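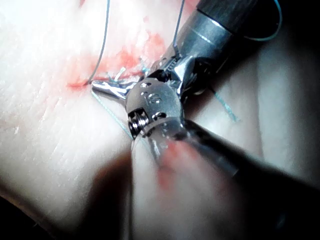

Jaws shut on the thread, next to the cut. Trolari workshop, back bench.

THE THIRD KNOT

Dinesh says don't touch the table. I wasn't going to touch the table. I've got one hip against it, is all, and I move the hip.

"Again," he says.

Kurley is what we call the code that runs the arms. It started as a spelling mistake in a folder name back in May and we kept it, same as we kept the wobbly stool and the kettle that trips the breaker. Kurley does the left arm fine. Kurley does the right arm fine. Ask for both at once and you get a second of nothing, long enough for me to look at Dinesh and for Dinesh not to look at me, and then they go.

They went.

The left one came down out of the dark like something thinking about it. We had every light in the place off except the one over the pad. Dinesh's idea, less glare for the cameras. Also it meant I couldn't find my coffee.

"Thread," I said.

"I can see the thread."

"It's behind the wrist."

"I can see it's behind the wrist."

Third rental of the month, this bench. Trolari charges by the evening and throws you out when the woodturning people show up in the morning, and they show up early, with dust. So it was tonight or it was the week after, and the week after Dinesh would be at his sister's with no arms and no bench and a baby to hold. He'd said this several times. Cheerfully. Not very cheerfully.

I read out the tension numbers. He didn't want them. I read them anyway, because last time I didn't and the thread snapped and whipped off into the rafters and he said why didn't you read me the numbers.

"Loop's forming," he said.

I shut up.

You wind the thread round one set of jaws, reach through, grab the tail, pull. My grandmother could do it in a moving car. It had taken us the whole spring to get a machine to do the winding, and half the time it wound itself up instead and stood there with its wrists tied like it had been arrested.

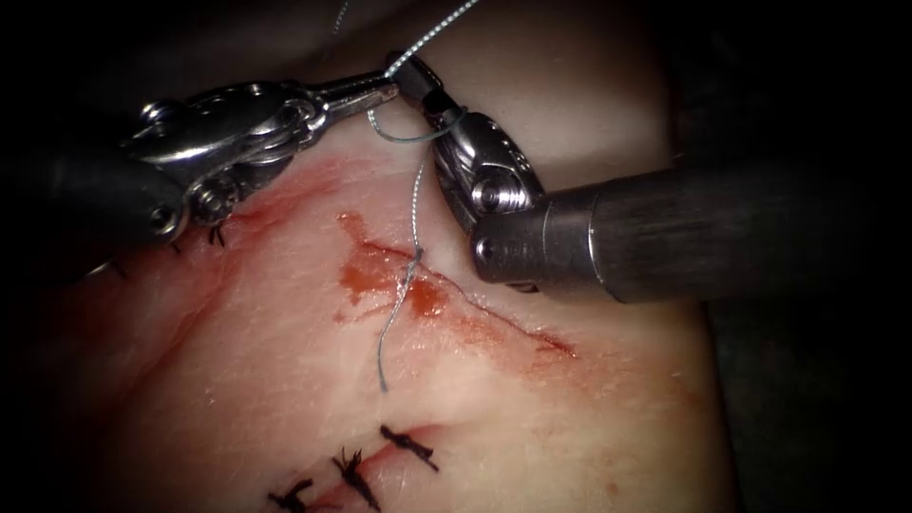
SIKDER'S SCREW

The part I should of said first is about the screw.

Sikder sold us the instruments. Secondhand, in a lunchbox, wrapped in a dish towel. He met us in the parking lot and wouldn't come in. He'd been a repair man for a hospital supplier and now he did something with boats. He opened the towel on the hood of Dinesh's car and went down the row with one finger. Good. Good. Good. That one slips.

"Slips how?" Dinesh said.

"There's a screw. It backs out when it's tired."

"Screws don't get tired."

Sikder folded the towel up again, very neatly, with the instruments inside it, and held it out. "Then you'll be fine," he said.

We paid him. I wrote SLIPS on a bit of tape and stuck it on the shaft, and some time in June the tape came off in the cleaning and after that it was anybody's guess. We swapped them left to right and back again. Dinesh swore it was the left. I had a feeling about the right. Neither of us checked because checking meant pulling the cables and pulling the cables meant a whole evening, and an evening is rent.

So that's what I was thinking about while the loop went round. The screw. Whether it was tired.

"Pull," Dinesh said, to Kurley, who doesn't take voice commands.

It pulled. The loop slid off the wrist and down and closed up over the cut, and red came up through the pad where we'd loaded it, and there was a knot. An ugly one. Ears sticking out both sides once it was trimmed.

Dinesh made a noise I'd never heard out of him. Sort of a hiccup.

"One," I said.

"Don't count."

"I'm only saying."

"Don't say either."

The second one took forever. The log for it is 1,767 lines, I printed it later, I don't know why, it's in a drawer. The first had been 1,176. Same knot. Somewhere in there the right arm had stopped and had a think, three separate times, and each time Dinesh had his hand flat over the stop button without pressing it. You could see the tendons. I wanted to tell him to breathe and I wasn't breathing myself.

Then it was tied and the right jaws opened up and backed off and hung there.

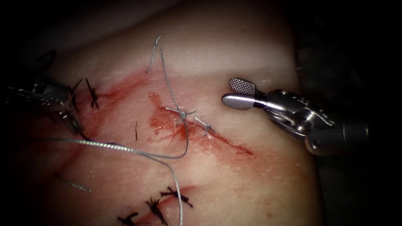
"Is it done or is it stuck," I said.

"It's waiting."

"For what?"

"For Plondero."

Plondero picks where the needle goes. Dinesh wrote it over one long weekend with a fever and he can't explain parts of it. It looks at the cut, it looks at the stitches already in, it chooses the next bite. Most nights it's quick. Tonight the cursor just sat.

The black knots were his, from before, by hand. He'd done them so Kurley would have something to be compared to. He'd never shown me he could do that. I'd known him since we were both failing statics and I'd never once seen him sew a button, and he'd sat down at that bench and closed a cut while I was out getting noodles, and when I came back he was wiping the tweezers and wouldn't talk about it.

His father, I found out. Not that night. His father was a surgeon in a small town and made him practice on oranges, then on pig skin, every Sunday, until the Sunday Dinesh didn't come downstairs. They didn't have a fight about it. There just weren't any more oranges.

I didn't know that yet. What I knew was that it was late and he was staring at two gray knots like they'd come in the mail.

"They're crooked," he said.

"They're holding."

"His would be straight."

I said whose. He said nothing, and the cursor moved.

Plondero had picked. The left arm woke up, went off, came back round with the needle in its grip, slow, slow, trailing all that thread we should have cut shorter. I'd said cut it shorter. It was everywhere. I could see it snagging on the black ones on the way by, I could see the whole thing going in the rafters again. 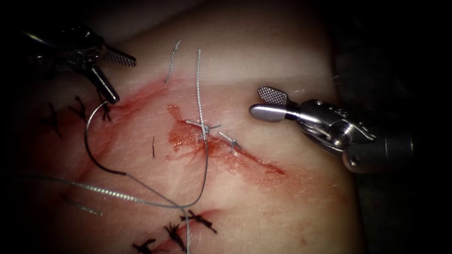 "If that's the screw," Dinesh said.

"It's not the screw."

"You don't know which one it is."

"It's the right. I have a feeling."

"You've had that feeling since June."

And then the kettle. I'd put it on, I'd forgotten, I'd put it on in the dark while looking for the coffee. It clicked, and the breaker went, and the light over the pad went, and the fans ran down. Black. Just the little battery lamp on the fire exit, green, way off over by the lathes.

I waited to be yelled at.

I could hear him feeling along the bench. Something rolled. Then a drawer, then another drawer, and the flashlight came on under his chin for a second, by accident, before he got it pointed the right way.

"Hold this," he said. "No, lower. On the needle."

I held it on the needle. My hand was shaking so the shadow was too. He found the tweezers. He pulled the stool in with his foot and sat, and the stool wobbled, and he leaned in under the dead arm and got hold of the thread.

"Are you going to do it by hand?"

"Lower," he said. "And read me the numbers."

"There aren't any numbers. The power's off."

"Make them up."

So I did.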